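Home Projects Datasets Docs Models Contact

# Melis Chores: Bin Liner Set

Welcome, and thanks for stopping by! Melis is our slowly growing collection of recordings of two-armed robots trying ordinary chores, and this part of it is all about putting a garbage bag into a wastebasket. If you've come over from the Celtton folding sets, the file layout will look familiar, and you can probably skip straight down to "Loading."

## Why a trash bag, of all things

People ask us fairly often whether a machine can do the housework yet, and we've gotten into the habit of answering with a chore instead of a yes or a no. Wiping a flat table is coming along nicely. Moving cups from one place to another is in decent shape too, as long as the cups are friendly. Lining a small wastebasket is another matter, and we have grown rather fond of it for that reason (fond in the way you get fond of a crossword you can't finish).

A thin plastic bag has no shape of its own to speak of. It folds over on itself, it sticks to itself, and once it's crumpled it gives a camera very little to go on except shiny wrinkles. You and I find the opening by rubbing the layers between our fingertips and hardly think about it. A parallel gripper has to pinch something and hope it has one layer and not two, and then it has to get the mouth of the bag around a rim without dragging the whole basket across the carpet, because a light basket will happily come along for the ride.

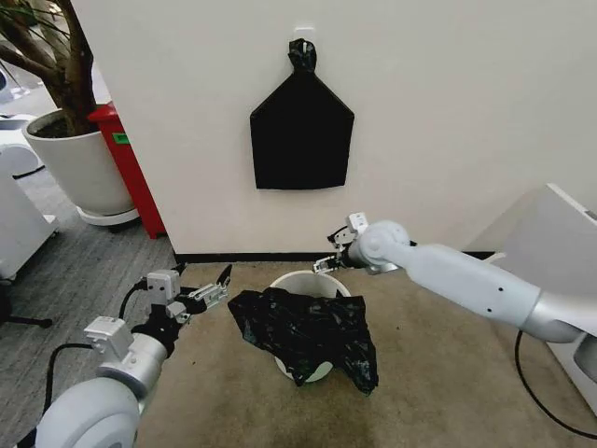
So there are really a few jobs tucked inside the one job: find an edge, get the bag open, and bring it down over the rim all the way around. Our feeling at the moment is that the first is within reach, the second is a coin toss, and the third still wants a person at the controls. We would love to be proven wrong by somebody's model, and if yours does it, please write to us!

## What's in the set

- 650 episodes of bag and wastebasket work, all driven by a person at the controls
- 24 of those held back as a test split, in the folder `güneş_test`
- 5 task labels: `reach`, `pinch`, `open`, `drape`, `seat`
- 3 outcome labels: `lined`, `partly_lined`, `not_lined`

Each episode has the head camera video, joint positions for both arms, gripper openings, and a short text note. The notes are uneven, I'll admit. Some of them run on for a paragraph and some just say "slipped again."

All of it was recorded at our Plolilbridge space, with everyday office furniture left in view. We thought about putting up a plain backdrop and decided against it. A home is going to have chair legs and plants in it, and a model that gets flustered by those isn't much help with the chores.
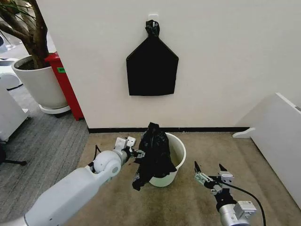 *Left gripper pinching the edge of the crumpled bag beside the wastebasket; right gripper open.*

## Loading

Unpack the archive and point the reader at the top folder:

 melis-read --root ./bin_liner --split train

Angles are in radians and gripper openings run from 0 (closed) to 1 (open). If your bags all seem to be opening backward, check that last part first. We got it the other way around in the December release and it cost us a very confusing afternoon.

## Things to know before you train

The outcome label is judged from the end of the episode only, so a long struggle with a good finish counts as `lined`. There's no touch sensing, which we regret, and it is first on our list for the next round. Most of the bags are black, so please don't expect much with clear ones or those thin white kitchen ones with the drawstring.

## License and citing

Free for research and teaching. Please cite it as "Melis Chores: Bin Liner Set, Plolilbridge," and do tell us what you make with it. Corrections to the labels are welcome through the issue page, even the tiny ones.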